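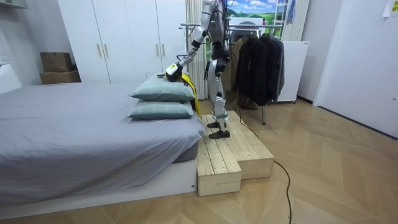 The invitation from Skeveo promised a robot that could "handle a bedroom." I have heard that kind of promise before, so on Friday, April 7, 2023, I took the train out to Faltside to watch one try.

The company's test bedroom is convincing enough, with coats on a rack and a herringbone floor. Less convincing is the wooden platform beside the bed. My bedroom has no platform. When I asked Jae-hoon Jeon, who runs the demonstrations, whether customers would be expected to build one, he laughed and said it was a matter for later.

The task was pillows. The machine leans over from its perch, reaches down with its right arm and presses its gripper onto the top one of a stack of two. I was told it had practiced this 406 times since December. Then I was told that 266 of those went well, a figure Jeon gave without my having to drag it out of him — I liked him for that.

But a pillow is a forgiving thing. It doesn't break or spill, and it doesn't mind being squashed. I asked to see the fitted sheet go on. That, Jeon said, was not on the program. The sheet was already on the bed, smooth and gray, and a person had put it there.

There is also the black cable, which runs down off the platform and across the floor. I stepped over it on my way out, 17 minutes before the next group was due.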